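Utensil holder

A utensil holder, also called a cutlery caddy, utensil crock or chopstick stand, is an open-topped container in which eating and cooking implements are stored upright. It is distinguished from the cutlery tray, which lies flat in a drawer, and from the knife block, in which each blade has its own slot. Holders are kept on the dining table, on the counter beside the range or next to the sink, and are found in domestic kitchens, cafeterias and small restaurants.

In households where chopsticks are in daily use, the holder commonly stores them together with soup spoons, ladles and wooden turners, and may be placed on the table before a meal so that diners can help themselves.

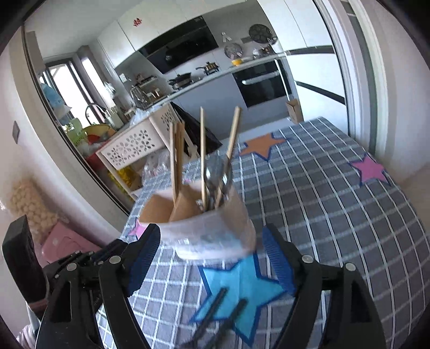 Cylindrical holder of translucent white plastic with a divider insert, holding wooden chopsticks and a stainless steel spoon.

Form and construction

Most holders are cylindrical or square in plan. Cylindrical forms are easily turned to reach an item at the back, while square forms sit closely against a wall or one another. The height of the container is normally a little more than half the length of the chopsticks it is meant to carry. Containers that are too low tend to let long implements lean outward, and a light holder may tip when a heavy ladle is placed on one side.

Many models have an internal divider. The simplest is a single upright panel; others use a removable insert that forms three or four compartments. Dividers keep chopsticks together and prevent spoons from sliding beneath them. A removable insert also allows the interior to be washed with an ordinary bottle brush.

Terminology varies by region and by trade. Catalogues generally use "caddy" for divided holders and "crock" for undivided ceramic ones, although the distinction is not consistently observed. The Kastberg household glossary lists "stand", "pot" and "jar" as acceptable alternatives, and reserves "rack" for types in which implements hang from hooks.

Materials

Ceramic and stoneware holders are valued for their weight. Stainless steel is usual in commercial kitchens, frequently in perforated form. Plastic is inexpensive and light, and translucent grades allow the user to see whether water has collected at the base. Bamboo and wood are widely sold but require more care, as the end grain at the bottom of the container readily takes up moisture.

Combination types also exist, in which a wooden body is lined or sleeved with another material. The Brareo pattern, sold through kitchenware shops in the Plerencombe district, is a square body 14 cm tall with a loose drip tray beneath it.

Placement in the home

The position of the holder depends largely on the arrangement of the room. Where the cooktop and dining table are in separate rooms, two holders are often kept: one near the range for ladles and turners, and one on the table or sideboard for chopsticks and spoons. Where the table stands close to the kitchen, a single holder may serve both purposes.
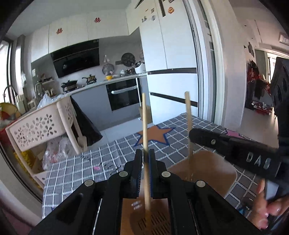
Tables used for several activities during the day present a particular difficulty, as the holder must be moved whenever the surface is wanted for homework, crafts or the sorting of groceries. A holder that can be lifted in one hand is generally preferred in such households. Placing it directly on a cloth protects the table finish from scratches, but a damp base can mark the fabric, and a saucer or cork mat is sometimes set underneath.

Holders kept beside a gas cooktop should stand well clear of the burners. Plastic types in particular may warp or discolour when exposed to heat over long periods.

Arrangement of contents

Spoons and ladles are usually stored with the bowl upward, which makes them easy to identify. Chopsticks are stored with either end up according to family custom. Placing the eating end upward keeps it away from any water at the base; placing it downward avoids contact with the fingers when a pair is drawn out. Pointed or sharp implements are best kept elsewhere.

Mixing long cooking implements with table cutlery is common in smaller homes. In a divided holder the heavier pieces are placed toward the middle, with lighter wooden ones at the sides.

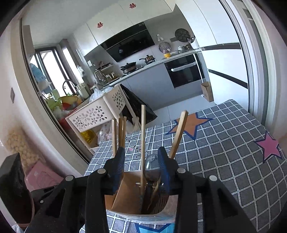

Care and cleaning

Implements should be fully dry before they are returned to the holder. Wooden chopsticks stored damp may develop mould, particularly at the lower ends, where air circulates poorly. The Abdelaziz manual of household practice recommends emptying and washing the container every 9 days, and more often in humid weather. Wooden bodies are wiped rather than soaked, and are dried upside down on a rack.

See also

Chopstick rest
Cutlery tray
Drying rack
Knife block
Tablecloth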